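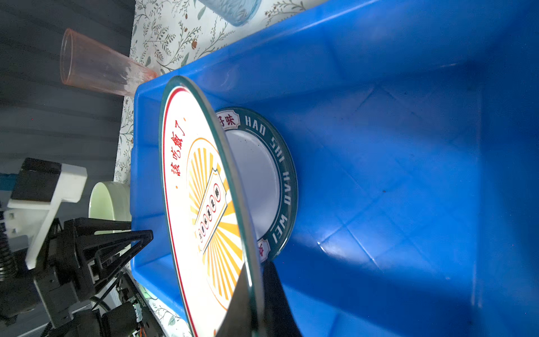

Good news for anyone in Narnden with a cupboard full of odd plates: the crockery library on Rullgate has reopened, and it's twice the size it was before the summer. I popped in on the first morning with every intention of staying five minutes and came out an hour later with a borrowed set of pudding bowls and a sheet of terms and conditions. There are still plenty of plain white dinner plates if that's your thing, but the odd ones are much more fun, and I was very taken with a white plate that has a yellow and orange sunburst in the middle and 该吃饭了 printed in red on its face, which means "time to eat" (my neighbour read it for me, I can't take the credit). I'd happily have my beans on toast off that every night of the week.

If you've missed all this until now, the idea is simple. You borrow plates, bowls and cups for a party, a wake, a christening, whatever you've got on, and you bring them back afterwards. It saves buying a mountain of paper plates that go soggy under the coleslaw, and it saves ringing round your relatives to see who's still got a decent gravy boat.

The old place was the back half of Jacobs, the hardware shop, and lovely as they were about it, you had to squeeze past the paint tins to get to anything. When the unit next to the launderette came up in the spring the library took it on, and the doors opened again in November after a fair bit of sanding and a long wait for the electrics.

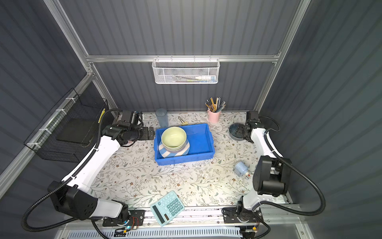

There are now 1,000 pieces on the books, all of them given by people round here or passed on from cafés that have shut. You can take up to 63 in one go without asking, and if you need more than that for a wedding or a big do, have a word first and they'll see what else is free that weekend. Loans last seven days. It used to be four, and I know I wasn't the only one bringing things back late with a red face, so that's a very welcome change!

It costs nothing to borrow if you live in the town. There's a deposit of £30 on anything bigger than a family tea, and you get it back when the crates come home. I asked what happens if you break something, as I'm the sort of person who would, and the answer was that you own up, put a pound in the jar and get on with your life. Chips are a different matter. Anything chipped goes to the mosaic group at the Killetti centre, who've already done the front step and are eyeing up the wall by the bus shelter. 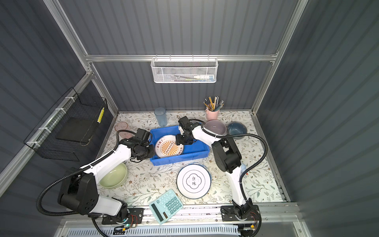 Parking is the one grumble I heard while I was in the queue. Rullgate has been single yellows since the resurfacing, and a crate of dinner plates is no joke to carry up from the car park at the bottom of the hill. You can pull in outside to load before ten in the morning, and the launderette doesn't mind you using its bay for a minute so long as you don't block the door. I took my shopping trolley, wrapped the bowls in two tea towels and walked home very slowly, and they all made it.

They ask that everything comes back clean and dry. If you haven't got a dishwasher, there's a big double sink in the back room you can use on returns mornings, and I'm told it gets quite sociable in there after a bank holiday. Bring your own rubber gloves, the ones on the hook are tiny.

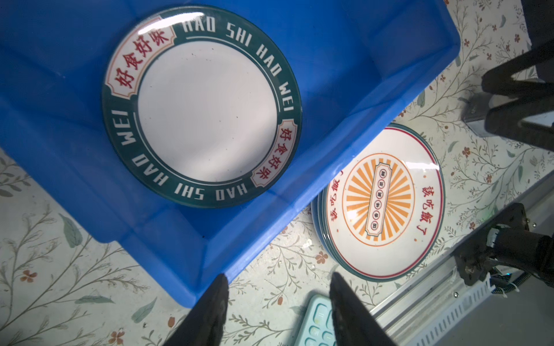

What they're short of at the moment is cake stands and big serving dishes, plus jugs of any size (they had four and two have already gone walkabout). They've got more than enough mugs, so please, no more mugs, however funny the slogan. Glass oven dishes are fine if they've got their lids. You can drop things off whenever the shutter's up, and there's a notebook by the door where you write down what you've left.

Opening hours are ten until two, with a later session until half past six on returns days, and the list of dates is taped up in the window. Christmas bookings are open now and the week before the holiday is filling up fast, so if you've got the whole family descending on you I'd get your name down. Mine's already there, for the pudding bowls again and a very large trifle dish.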